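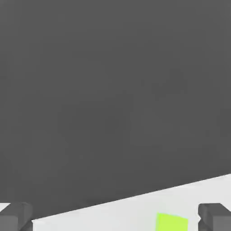 Fig. 2. Light gray against dark gray, meeting at a straight edge.

Unit 2: Value and Contrast
Instructor: Védís Mogensen

Value means how light or dark a tone is. It is separate from hue. A red and a green can have the same value, and in a black and white copy they will look alike.

Terms for this unit
Value scale: a row of grays from black to white.
Contrast: the difference in value between two neighboring areas.
Hard edge: a sudden change of value along a clear line.
Soft edge: a gradual change, with no line you could trace.

A gray looks lighter on a dark ground and darker on a light one. This is called simultaneous contrast. Test it by cutting two squares from the same gray sheet and laying one on black paper and one on white. Most people will say the squares don't match.

Large flat areas are harder to paint than they look. Mix more paint than you need before you start. Gouache often dries to a different value than it had when wet, so let a test patch dry first.

Homework
Paint a value scale in gouache, black to white, with even steps. Then write 200 words on edges in one of the Jutdale prints. Suha Aoun has the print folder and can open the study room in the afternoon.

Reading: course packet, chapter on tone. Skip the section on color mixing until March.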